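두 팔로 장바구니 정리하기: 공유 작업실에서 겨울 보내는 법
발표자 노트 (말할 내용 위주, 슬라이드는 거의 제목만 있음)

슬라이드 1. 제목

인사. 마이크 켜졌는지 먼저 확인할 것. 지난번엔 앞부분 내내 꺼져 있었는데 아무도 말을 안 해 줬다. 예의 바른 청중이 제일 무섭다.

제 소개는 짧게. 낮에는 회계 프로그램을 고치고, 밤에는 공유 작업실 Mivska에서 로봇 팔의 나사를 조입니다. 둘 다 안 맞는 숫자를 맞추는 일인데 밤 쪽은 돈이 나갑니다.

오늘 할 이야기: 로봇 팔 두 대로 식탁 위 물건을 집어서 바구니에 담는 것. 사람이 하면 텔레비전 보면서도 하는 일. 저희는 이걸 11주 동안 했습니다. (여기서 웃음이 안 나오면 그냥 넘어간다.)

슬라이드 2. 왜 이걸 했나

거창한 동기 없음. Phúc Cù가 장을 보고 와서 봉지를 작업대에 쏟아 놓고 전화를 받으러 나갔는데, 그걸 보던 Corrado Zanetti가 "저거나 치우게 하자"고 한 것이 기획 회의의 전부였습니다. 회의록도 그 한 줄입니다.

그전까지 저희 팔은 나무 블록만 집었습니다. 블록은 착합니다. 모양이 안 변하고, 소리도 안 나고, 어느 쪽이 위인지 따지지도 않습니다. 데모 영상에 블록이 그렇게 많이 나오는 데는 이유가 있습니다. 봉지로 바꾼 첫날 성공률은 발표 자료에 안 넣었습니다. 질문 시간에 물어보셔도 안 알려 드립니다.

슬라이드 3. 구성

팔 두 대, 그리퍼 두 개, 컴퓨터 한 대, 전원 분배기. 프로젝트 이름은 Stinness. 뜻은 없습니다. 저장소 이름을 지으라는데 다들 배가 고팠습니다.

작업대 왼쪽에 바구니, 양쪽에서 팔이 하나씩 들어옵니다. 물건은 가운데. 처음에는 두 팔을 한쪽에 나란히 달았는데 팔꿈치끼리 싸웠습니다. 지하철 좌석과 똑같은 문제고 해결책도 똑같습니다. 떨어져 앉는 것.

전선 정리에 대해서는 비난을 달게 받겠습니다. 케이블 체인을 사 놓고 아직 포장도 안 뜯었습니다. 대신 손목이 끝까지 돌아가도 안 당기도록 고리를 넉넉하게 남겨 두는 방식을 택했는데, 공학 용어로는 여유 길이라고 하고 Oanh Nông은 스파게티라고 부릅니다.

(다음 화면으로 넘기고 잠깐 쉰다. 물 마실 것.) 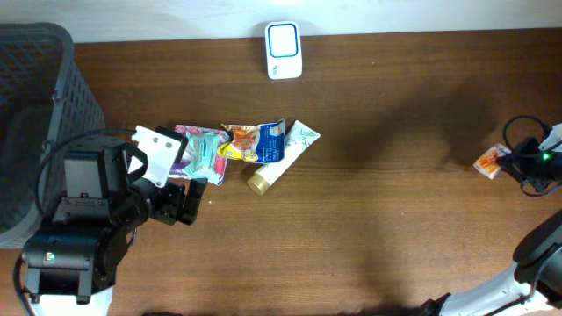
Rosalba Sartori

슬라이드 4. 작업대에 올라온 것들

왼쪽 그리퍼는 분홍색과 보라색이 섞인 봉지 바로 옆에, 오른쪽 그리퍼는 주황색과 흰색의 작은 봉지에 닿아 있습니다. 오늘 이야기의 절반은 이 봉지들 험담입니다.

우선 겹침. 파랑, 노랑, 주황이 섞인 구겨진 봉지가 분홍 봉지 오른쪽에 걸쳐 있습니다. 사람 눈에는 봉지 두 개입니다. 저희 첫 번째 인식 모델 눈에는 아주 화려한 봉지 한 개였습니다. 그래서 둘의 정중앙, 그러니까 경계선을 아주 자신 있게 집으러 갔습니다. 자신감만 보면 채용하고 싶은 모델이었습니다.

그다음은 튜브. 흰 튜브가 봉지 밑에 일부 깔려 있죠. 마개 쪽은 둥글고 반대쪽 끝은 납작합니다. 같은 물건인데 어디를 잡느냐에 따라 전혀 다른 물건이 됩니다. 둥근 쪽을 잡으면 미끄러지고, 가운데를 세게 잡으면 내용물이 나옵니다. 나왔습니다. 한동안 작업실 냄새가 좋았습니다.

벽 쪽의 하얀 기기는 원래 쉬운 물건으로 분류했습니다. 네모나고 단단하니까. 그런데 희고 매끈해서 밝은 벽 앞에 있으면 윤곽을 자꾸 놓쳤습니다. 쉬운 물건 목록은 그날로 없앴습니다.

(여기서 시간 확인. 늦었으면 슬라이드 5는 짧게.)

슬라이드 5. 그리퍼 손가락의 역사

손가락은 네 번 갈아탔습니다.

1번은 출력한 그대로 쓴 것. 봉지가 비누처럼 빠져나갔습니다.
2번은 고무를 붙인 것. 잘 잡혔는데 이번에는 안 놓았습니다. 바구니 위에서 손가락을 벌려도 봉지가 한쪽에 매달려 있는 그 장면, 본 사람만 압니다.
3번은 Thoa Cù가 끝을 깎아 낸 것. 납작한 물건 밑으로 파고들라고. 파고들었습니다. 작업대에도 파고들었습니다. 흠집은 아직 있고 저희끼리는 기념비라고 부릅니다.
4번은 3번에서 각도를 눕히고 힘 제한을 건 것. 지금도 이걸 씁니다.

교훈이라고 쓰려다 지움. 그냥 손가락은 여분을 많이 뽑아 두라고만 말할 것.

슬라이드 6. 시범 데이터

사람이 조종 팔을 잡고 움직이면 작업 팔이 따라 하고, 그걸 기록해서 학습시킵니다. 이 방은 다들 해 보신 분들이니까 설명은 여기까지.

모은 시범이 2250개를 넘습니다. 이 중에 쓴 것은 훨씬 적습니다. 버린 이유를 표로 정리해 보니 "조종하던 사람이 하품함"이 당당히 한 칸을 차지했습니다. 하품하면 양팔이 같이 올라갑니다. 모델은 그것도 성실하게 배웁니다. 초기 버전에서 물건을 담다 말고 팔이 천장을 향해 기지개를 켜는 걸 보고 저희는 버그를 찾느라 저녁을 다 썼습니다. 버그는 Corrado였습니다.

사람마다 버릇이 다른 것도 골치였습니다. Phúc은 물건을 던지듯 놓고, Oanh은 바구니 안에 줄을 맞춰 눕힙니다. 둘을 섞어서 학습시키니까 조심조심 내려가다가 마지막에 던졌습니다. 결국 놓는 높이만 규칙으로 정했습니다. 바구니 테두리 바로 위에서 벌리기. 줄 맞추기는 금지. Oanh은 아직 수긍하지 않았습니다.

슬라이드 7. 두 팔의 영역 문제

한 팔이 바구니에 가는 동안 다른 팔은 뭘 하느냐. 첫 버전에서는 같이 갔습니다. 문이 하나인데 두 사람이 "먼저 가세요" 없이 들어가는 상황을 떠올리시면 됩니다.

지금은 바구니 위 공간에 자물쇠가 하나 있습니다. 코드로는 Khổng이라는 모듈인데 열쇠를 쥔 팔만 들어갈 수 있고, 600밀리초 동안 안 움직이면 열쇠를 뺏깁니다. 이 값을 정하는 데 논문을 읽지는 않았습니다. 더 줄이면 팔이 멈칫할 때마다 뺏기고, 더 늘리면 보는 사람이 고장 난 줄 알고 전원을 내립니다. 보는 사람의 인내심에 맞춘 파라미터입니다.

오른쪽 팔은 바구니까지 손이 닿긴 닿는데 자세가 민망해집니다. 멀리 있는 반찬을 집는 손님 같은 자세. 그래서 오른쪽이 가운데까지 가져다 놓으면 왼쪽이 다시 집는 방식도 해 봤습니다. 느립니다. 대신 부딪히지 않습니다. 저희는 늙어서 그쪽을 택했습니다.

슬라이드 8. 돈 이야기

항상 질문이 나오니 먼저 말한다. 팔 부품은 Turkeo에서 공동 구매, 정확한 금액은 집에서 이 영상을 볼 사람이 있으므로 생략. 제일 많이 산 것은 나사입니다. 134개 들이 상자를 샀는데 꼭 필요한 길이만 먼저 떨어지더군요. 남은 길이는 드립니다. 진심입니다. 끝나고 가방에서 꺼내 갈 테니 가져가세요.

슬라이드 9. 아직 안 되는 것

투명한 포장. 빛이 비치면 없는 물건을 집고, 있는 물건은 못 봅니다.
바닥에 딱 붙은 얇은 봉지. 모서리가 조금이라도 들려 있으면 되고, 아니면 작업대를 쓰다듬다가 끝납니다. 다정해 보이기는 합니다.
바구니가 찼는지 아는 것. 모릅니다. 계속 쌓습니다. 사람인 저희도 냉장고에 대해서는 비슷하니 우선순위를 낮췄습니다.
그림자. 오후에 쓰던 모델을 밤에 켜면 성격이 달라집니다.

슬라이드 10. 실행 영상

영상은 배속 없음. 배속 없다고 꼭 말할 것. 길게 느껴져도 말로 채우지 말고 그냥 보게 둔다. 중간에 오른쪽 팔이 한참 고민하는 구간이 있는데 거기서 누군가는 응원을 시작한다. 말리지 않는다.

영상이 안 나오면: USB에 복사본 있음. 그것도 안 나오면 Thoa가 앞에 나와서 팔 흉내를 내기로 했다. 본인 동의 받음. 연습은 안 함.

슬라이드 11. 질문

예상 질문과 대답.
세탁물도 되나요. 안 됩니다. 양말 한 켤레로 주말을 날린 뒤 그 주제는 저희 안에서 금기어가 됐습니다.
코드 공개하나요. 주석의 욕설을 지우면 합니다. 진행 중입니다.
그냥 손으로 치우는 게 빠르지 않나요. 네.

끝나고 팔 분해해서 옮길 사람 필요. Phúc 차는 뒷문 쪽에 있고, 전원 분배기는 작업실에서 빌린 것이니 오늘 밤 안에 돌려놓을 것.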